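Reracking Hold: Questions and Answers for Ivwood Members and Operators

What happened?
On Friday a Stallolau unit putting weights away in the free weight area let go of a dumbbell before it was seated on the rack. The dumbbell fell to the floor. No one was hurt. The unit stopped when its operator pressed the stop button, and all reracking by robot at Ivwood has been on hold from that point.

Was anyone near it?
One member was on the other side of the rack, well outside the marked area. The operator was in the usual spot by the controls.

What caused the drop?
The hand reported a closed grip when it did not have one. The Stallolau hand judges its grip by finger position and motor load. When it picks up a dumbbell off center, one finger can press on the hex head instead of the handle. The load looks normal and the unit carries on. The log shows the load falling off 4 seconds before the release, and the software did not treat that as a fault. It should have.

Why didn't the unit stop by itself?
The slip alarm was set for boxes and bins. That setting came over from the Espinoza warehouse, where the same model moves cartons, and it was never changed for dumbbells. Nuala Foley, who runs the trial at Ivwood, has taken responsibility for that. The setting is now part of the sign-off sheet and has to be initialed.

Has it happened before?
Not with a drop. We went back through 3840 logged picks and found 6 with the same load pattern. In those the dumbbell reached the shelf. They should have been flagged at the time — nobody was looking for them.

Is the rack part of the problem?
Partly. The weight markings are printed on the top surface, and a dumbbell or an arm can cover them while the unit is working. If the unit loses sight of a marking it guesses from the spacing, and a dumbbell left in the wrong place throws the guess off. It may then go in at a bad angle. 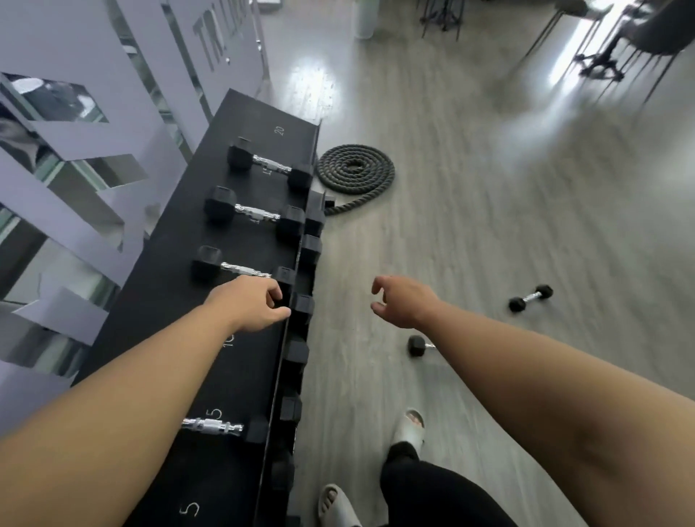 The lower tier is a separate matter. The heads stick out past the edge, and the forearm can touch them when the unit leans in. That did not cause the drop, but we have asked for the lower tier to be left out of the work until the arm path is redone.

What about dumbbells left on the floor?
Please put them back if you can. Floor pickups are the most likely to be off center, and the arm is at full reach for most of them. Operators: do not send the unit after a floor dumbbell. Move it yourself with the unit stopped.

What is being changed?
Hinderus, who service the hands, are replacing the finger pads and checking the load sensors. The slip alarm will be reset for metal handles. After each grip the unit will lift a short way, hold for 3 seconds, and check the load again before it moves off. This makes it slower.

When will it start again?
We do not have a date. The unit has to get through a full set of test picks with the area closed. Early mornings in October are the likely time for those, and a notice will go on the front desk.

Can I use the free weights during the hold?
Yes. The racks are open as normal.

I saw the unit do something odd. Who do I tell?
Tell the operator or the front desk right away and say what time it was. If it is holding a weight and looks wrong to you, stay back and call out "stop." Do not try to catch the weight or take it from the hand.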